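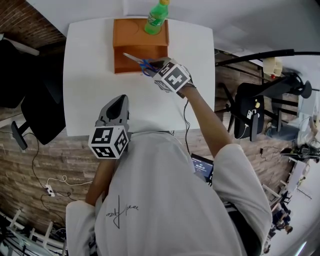
Who can apply for the conflict archive fellowship?

Freelance reporters, researchers and translators who have covered armed groups or their aftermath for at least 2 years. A degree is not required.

The Danby Desk at Zukside is hiring two archive fellows to sort and check 3000 court records, leaflets and witness statements from areas once held by insurgent groups. Reading knowledge of Arabic is needed. Work starts in April at our Mosdale office.

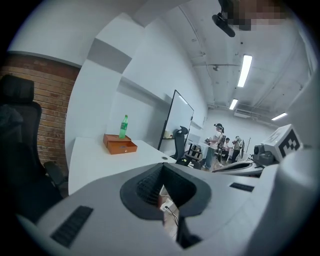
Fellows are paid $500 a week and share a workroom with the Paquette mapping team. Travel to the region is not part of the post. Bring your own laptop and charger. Power strips are kept on the floor, like the white one with black cables by it, and each desk has a lamp.

Send a resume, two published pieces or reports, and a short note on your language skills. Applications close 27/03/2025. Late applications will not be read.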